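Notas para la charla: Sillas de carcasa y muebles de madera clara en salas pequeñas

Duración prevista: media hora y preguntas. Las notas son para leer de reojo. Lo que va entre paréntesis no se dice.

Apertura

Buenas tardes. Voy a hablar de sillas y de lo que hay a su lado. El caso es la sala de lectura de Mernatthorpe, que amueblamos el año pasado y que volvimos a revisar en febrero. Es una sala de uso diario, con poco fondo, dos puertas y una columna mal puesta. Había que sentar a 33 personas y poder vaciar el suelo por la noche.

(Esperar a que se sienten los del fondo. Comprobar el micrófono.)

El encargo

El encargo venía en una hoja. Pedía asientos sin ruedas, fáciles de limpiar, de un solo color, y estanterías y bancos de madera clara que ya estaban decididos antes de que entráramos. No se podía perforar el suelo. El presupuesto para asientos era de 1648 euros, y con eso no se llega a 33 sillas tapizadas. Ni de lejos.

Descartamos pronto la silla plegable. En Teltham las habíamos puesto y el primer invierno ya había varias con el asiento vencido. Además hacen ruido al abrirse, y en una sala de lectura el ruido se nota más que el color.

Quedaban dos opciones: el banco corrido de madera o la silla de carcasa, una pieza moldeada sobre un armazón de patas. El banco corrido ocupa menos, pero obliga a levantarse a toda la fila cuando sale el del medio. Elegimos la carcasa. El modelo es el Liu, que servía un almacén pequeño, Grurnier, a precio de resto de serie. Entraba en el presupuesto con el transporte incluido.

(Si preguntan por el precio unitario, dar el total y seguir. Al final hay tiempo.)

La forma

Una carcasa tiene pocas decisiones, y todas están en el borde. Si el borde es fino y recto, marca la pierna a los veinte minutos. Si se dobla hacia fuera con una curva amplia, el peso se reparte mejor y la mano encuentra dónde agarrar para mover la silla. El interior conviene mate. Un negro brillante enseña cada roce y cada huella, y en una sala con ventana lateral se convierte en un espejo. Con una textura ligera se sigue viendo la luz en la parte baja, pero más apagada.

Lo siguiente es cómo convive esa forma con la madera. Pasar a la diapositiva.
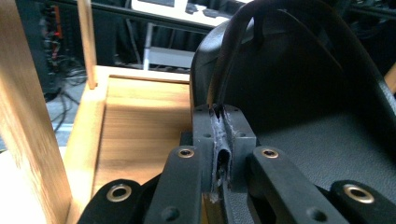 Carcasa negra de borde curvo e interior mate; a la izquierda, madera clara desenfocada.

Dejar la foto un momento y hablar del contraste. El negro mate y la madera de tono miel se llevan bien porque ninguno de los dos compite en brillo. Con una madera rojiza el negro se endurece. Con una muy blanca, la silla parece un agujero. Nosotros probamos con una muestra de cada madera apoyada contra la misma silla, por la mañana y con la luz de la tarde, y la decisión se tomó sola.

Fijarse también en la diferencia de líneas. El poste es recto y grueso, el borde de la carcasa es una curva larga. Cuando todo en una sala es recto, la gente coloca las sillas en cuadrícula aunque no haga falta. En Mernatthorpe, con las carcasas, las filas se abren un poco y queda paso por los lados.

(No alargarse aquí. La última vez este bloque se comió la parte de limpieza.)

Distancias

La regla que usamos es sencilla: entre el canto de la silla y cualquier poste o lateral de madera debe caber una mano abierta. Si cabe menos, la carcasa acaba golpeando siempre en el mismo punto y la madera clara se marca. El barniz no lo evita. Lo retrasa unos meses y luego salta en escamas, que queda peor que la marca.

En la columna mal puesta colocamos una papelera. Resolvió el problema mejor que cualquier protector.

Apilado

Las sillas se apilan de ocho en ocho. Más alto se puede, pero la persona que cierra tiene que levantar la última por encima del hombro. Las pilas van en la pared corta, nunca contra las estanterías. Conviene dejar marcado el sitio en el suelo con cinta, y cambiar la cinta cuando se levante, porque la cola vieja coge pelusa.

Hay que mirar el interior de la carcasa antes de apilar. Un grano de arena entre dos asientos raya los dos.

Limpieza y mantenimiento

Paño húmedo y jabón neutro. Nada de abrillantadores: dejan el mate a manchas y ya no se recupera. En la curva donde el asiento se une al respaldo se junta polvo, y ahí va mejor un pincel ancho que un paño.

Las correas y los cables no se cuelgan de las sillas. Parece una manía, pero en Teltham una regleta enganchada en un respaldo tiró una pila entera. Los cables van por la pared, detrás de las estanterías, con holgura suficiente para mover el mueble sin desenchufar.

A la madera se le pasa el paño seco a favor de la veta. Una vez al año, revisión de tornillos en postes y bancos. Se aprietan a mano. El atornillador eléctrico pasa de rosca los agujeros de las maderas blandas, y después hay que rellenar.

Lo que cambiaríamos

Pediríamos las sillas de repuesto desde el principio. Grurnier cerró la serie y las que ahora se encuentran tienen un negro algo más azulado. Juntas se nota.

Pondríamos tacos de fieltro desde el primer día. Los pusimos a los dos meses, cuando ya había arañazos en la entrada.

Y mediríamos la puerta del almacén con la pila montada. La pila de ocho pasa, pero ladeada.

Preguntas

Las que suelen salir: si son cómodas para más de una hora (sí, con cojín fino), si valen para exterior (no las hemos probado), si el negro da calor junto a la ventana (en verano, sí, bajamos la persiana a mediodía).

(Las muestras de madera están en la caja gris, pasarlas durante las preguntas. Recogerlas a la salida, que en la anterior charla faltó una.)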